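Storing fruit on open cube shelves
Posted in Kitchen and Pantry, May

Our unit has no pantry, so fruit lives on a white cube shelf by the wall. Is one piece per cube silly? I also can't decide how to gather it up for the table.
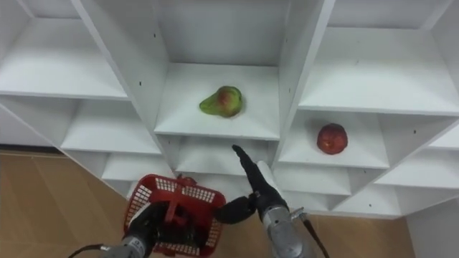
Pear in the middle cube, red fruit to the right

The shelf is an Arendale and the cubes have no backs I can take off.

pranditel11
One per cube is fine for pears. They bruise where they touch. Wipe the shelf every few days and turn the fruit over.
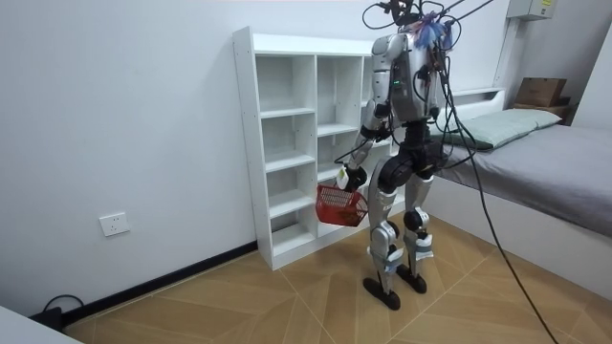 For gathering, use something with a handle and holes in it. A small red plastic basket like that one is easy to rinse, and you can hold it at the lower shelves while you fill it. Don't stack soft fruit in it. Mine cost me 11 dollars at Olivares.

gridix_819
Bowl.

olive3025
I'd keep apples well away from anything you don't want to ripen quickly. Start at the middle shelves and work down, with the firm fruit going in first.

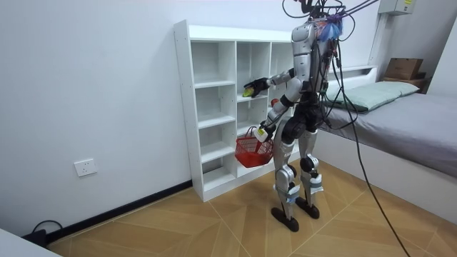
Then the soft ones go on top, and whatever's overripe goes in the freezer for muffins.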